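Ticket 2749 - Ticona thermostat drops wifi, heat stuck at 80
Opened by: Gladys Cuervo, Clumcombe unit 15
Assigned: Amparo Huanca, Lavine Property Support
Priority: high

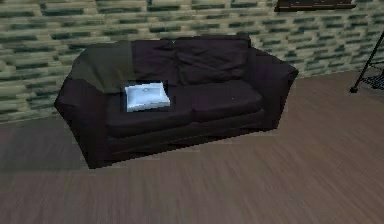 Tenant says living room and hall heat runs non stop since last night. App shows thermostat offline. Wall display reads 80, setpoint 68. Bedroom zone fine. She has windows open.

8:40 am - Called Gladys. Had her hold the menu button till the screen went blank, let it come back up. Display now says 79, still calling for heat. App still offline. Asked her to switch the system to OFF at the wall. Heat kept blowing. So not just the app.

8:55 am - Had her kill the breaker for the air handler. Fan stopped. Told her to leave it off till I get there. She asked if the fridge is on the same breaker. It isn't.

10:20 am - On site. Pulled thermostat off the base with the breaker still off. W and R wires both stripped way too long, bare copper touching behind the plate. That explains heat running with the stat set to OFF. Whoever did the October swap just shoved the slack back in the wall. Trimmed both, reseated, tugged on every wire. C wire was barely in the terminal, redid that too.

10:45 am - Breaker on. No heat call with system OFF. Good. Set to HEAT at 68, room still over that, no call. Good. Set to 82 for a minute, furnace lit, back down to 68, burner off. Good.

10:50 am - Wifi still no. Thermostat sees the building network but wont take the password. Gladys changed her router name last month, and the old name is still saved in the Ticona. Forget network does nothing from the app when the stat is offline, has to be done at the wall. Menu, Network, hold Forget for 2 full seconds. The manual says tap. Tap does nothing.

11:05 am - Joined her network. Dropped again right away. Router had both bands under one name, stat only does 2.4. Turned on the guest network, 2.4 only, put the stat on that. Holding.

11:30 am - Still online. App matches wall display. Room down to 74 with windows open. Left her the guest password on a sticky note inside the closet door.

Tenant comment, 4:15 pm: Working so far thank you. Temperature says 70. The schedule is gone though, it used to go down at night. Do I have to put it all in again?

4:30 pm - Yes, sorry, the reset wipes it. Sent her the schedule page from the Sketex setup sheet. She wants 64 overnight, walked her thru it by phone. Saved ok.

To do:
Check the other units from the October swap for long wires behind the plate. Start with 14 and 16.
Ask Lavine office who did that job.
Order wire labels, we're out.

Status: monitoring. Will close if no drop overnight - Amparo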